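Soft Fingers, Hard Dishes: A Kitchen Counter Puts Two Grippers to Work

Anyone who has spent time around robot arms knows the grippers get the least attention and cause the most trouble. You can have a lovely arm, a fast controller and a clean camera feed, and then the whole thing comes down to whether two pieces of material can close on a bowl rim without sliding off it.

That was the thinking at the small test kitchen in Zirnidthorpe, where a two-armed setup has been picking up dishes since January. The question was a narrow one. Does the Trisar finger, a thick molded pad with a rough face, do better with everyday kitchen things than the slimmer Jandix finger that came before it? Both were run on the same arms, with the same small cameras at the wrists and the same Won controller, and each got 425 tries.

I went in expecting a close race. It wasn't close on everything, and the places where it was turned out to be the fun part!

Start with steel. A shallow stainless dish is a mean thing to hand a robot. It is low, so the fingers have to come in almost flat to the counter, and it is shiny, so the wrist camera sees highlights where it would like to see an edge. The Jandix finger, being thin, slid under the rim nicely and then let go on the way up more often than I could stand to watch. The Trisar finger needed a better approach angle (the team rewrote that part of the program twice), but once it had the rim, it kept it.

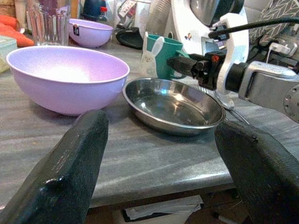
Plastic bowls were kinder to both. A big mixing bowl has a tall wall and a rim you can pinch from nearly anywhere, and the rough pads held on even when the grip landed well off center. Small bowls went the same way. Mugs were better still, as long as the arm came at them from the handle-free side.

Forks are another story. A fork lying flat gives you a few millimeters of height to work with, and here the thick pads were plainly the wrong tool. Out of 61 fork attempts, the Trisar finger got 13. The Jandix finger got 47 on the same fork, and it looked easy doing it, tips down, a quick close, up and away. If your job is sorting silverware, stop reading and go with thin.

What surprised me was how much the camera mattered to all this. With the lens sitting right at the wrist, the fingertips are always in view, so you can watch a grip go bad before the arm lifts. The thicker fingers cover more of the picture, though, and on small objects the last bit of the approach is close to blind. Moving the Trisar pads slightly wider apart at the start helped a lot, and it cost only a moment per pick.

The controller deserves a word too. Won lets you set closing force in small steps and change it partway through a grip, and that is a joy for anything breakable. Drinking glasses were done at the lowest setting. I held my breath through the first one, and by the end of the afternoon I was cheering them on.

Next on the list is a mixed run, thin fingers on one arm and thick on the other, with the program choosing which side reaches. I'd love to be in the room for that one.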